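3. Adding a Series to Your Grarner Reading Shelf

Welcome back! Now that your account is set up, it's time for the fun part - filling the shelf with the manga and anime you love (or keep meaning to start).

1. Open Shelf and choose Add Series.
2. Type the title, or just part of it. Romanized and English titles both work.
3. Pick the right edition from the list and tap Keep.
4. Enter the last chapter or episode you finished. If you've made it to chapter 205 of something, type 205 and the earlier ones fill in by themselves.
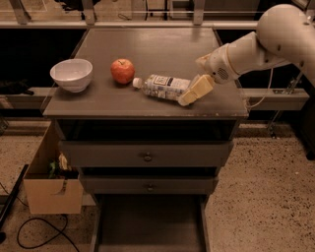
Bowl, apple and water bottle on a two-drawer table.

Note: Spin-offs count as separate series, so you'll want to add those one at a time.

5. Choose who can see your synopsis notes. New notes are set to Friends, and you can change that whenever you like.

Caution: Removing a series also erases your notes for it, and we can't bring them back - please export them first, especially if you're a big note-taker like our own Arvid Nordin! A shelf holds up to 2,009 titles.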